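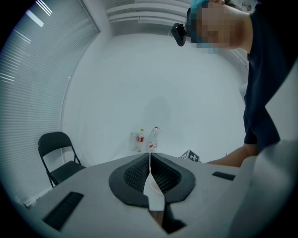 Skolik project is looking for people again. Autumn round, starting October, evenings at the Rotich building in Litstead. We are a student club with one long-running job: teaching grippers to pick up and put down ordinary small things, by having people do it first with hand-held ones. You hold the gripper, squeeze, move the thing, let go, do it again. Most of what gets picked up is small, on the scale of the white round piece held in the gripper there, and the work is all done standing at a table and leaning in, so please think about your back before you sign up.

No experience wanted. Really. Last round the best person on the grippers was studying French.

What we need

10 people for the handling sessions. Left handers very welcome, we are short of them every time. Also 4 people to help on the software side – sorting recordings, naming them properly, throwing out the bad ones. Some Python helps for that but we can show you. And one person who likes writing things down, for the competition report (see further on).

What a session is like

Starts 6.15pm, done by 8. Two people to a table, then swap. You get a sheet with the tasks on it and you work through them at your own speed. Slow is fine. Slow is better in fact, the fast ones are nearly always the ones we bin. Head cameras are worn for most tasks, they sit up by the side of your head on a band and you forget about them after a bit. Glasses are ok with most of the bands. Long hair tied back please.

You will drop things. Everybody drops things. Pick it up, say "again", carry on.

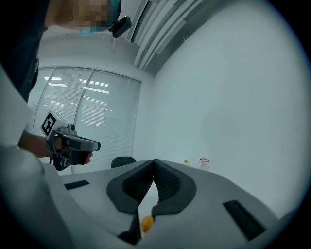
Some tasks take two grippers, one person or two depending on the sheet, and these are harder than they look. Passing something across is the one people get stuck on. We don't put anyone on two-gripper tasks until they have done a couple of sessions on single, unless you ask.

The competition

Trordale Student Handling Cup, end of the spring term. We went last year for the first time and came ninth, mostly becuase our arm would not let go of a teaspoon. This time there is a new round with soft items (sponges, socks, a bread roll) and we have next to nothing recorded for soft items. So a lot of the autumn will be that. Bring an odd sock if you have one, we mean it.

Travel to Trordale is paid for up to 38 pounds each. Anyone who has done six sessions or more can put their name down for the team, six people go.

Are you paid?

Handling sessions yes, in vouchers, handed out at the end of each month. Software side and the report no, sorry, but they count towards the project hours if you are on the engineering course, ask Pentti which form. The club got a grant of £2000 for the year and it has to cover the vouchers, the travel and new finger pads, so don't expect a lot of biscuits.

Who can join

Any student at Litstead, any year, any course. Over 18. Staff can come if there are places left over. You should be ok standing for half an hour at a time – if you are not, still write, one of the tables can be lowered and we can work something out. Faces are blurred in anything we share outside the club. You will get a consent form, read it, and you can pull out at any point and have your recordings deleted.

How to apply

Email or a note in the Skolik pigeonhole, ground floor, Rotich. Put:

your name and course
which part you want, handling or software or report
which hand you write with
evenings you can't do

No CV. Two lines about why is plenty.

Salim Odera is sorting the handling places, Pentti Rantala does software and the report. If you write to the wrong one they will pass it on, they sit next to each other.

Places go in the order we hear from people, apart from left handers who jump the queue. There is a try-out evening before the first proper session, same room, same time, come and have a go with the grippers and decide afterwards. Friends can come along to that to. Side door please, the front one locks at six.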